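Reading time: 2 min

Talk notes, Wisa town evening, Mar 18, 2018

Good evening, and thank you to Carola Harms for the invitation. (Wait for the people at the back to sit.)

I want to speak tonight about the old town walk in Wisa. Most visitors come for the Kornetti tower, which was built in 1555, and they leave again after lunch. We would like that they stay until the evening.

The walk has four stops. It begins at the tower, goes down to the Zaro bridge, continues to the Esposito garden, and ends at the town museum. Say here that the museum is closed on Mondays. The museum has three floors, and the top floor is about work in the town today.

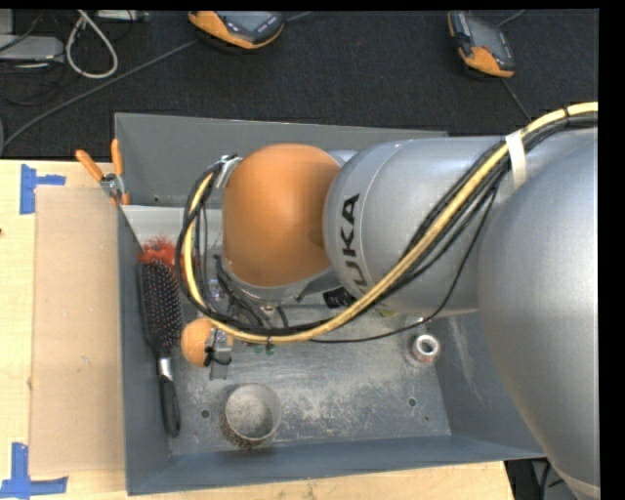 KUKA arm over a metal bin.

Next point, the signs. Malsha Khondokar has written the new texts in simple language. Read one aloud, the one for the bridge, slowly.

In December we printed 800 maps and almost all are gone. Ask who has one at home. The second printing should show the stairs behind the garden, as people with strollers complained.

Then questions. If somebody asks about parking, the answer is the field by the station, free on weekends.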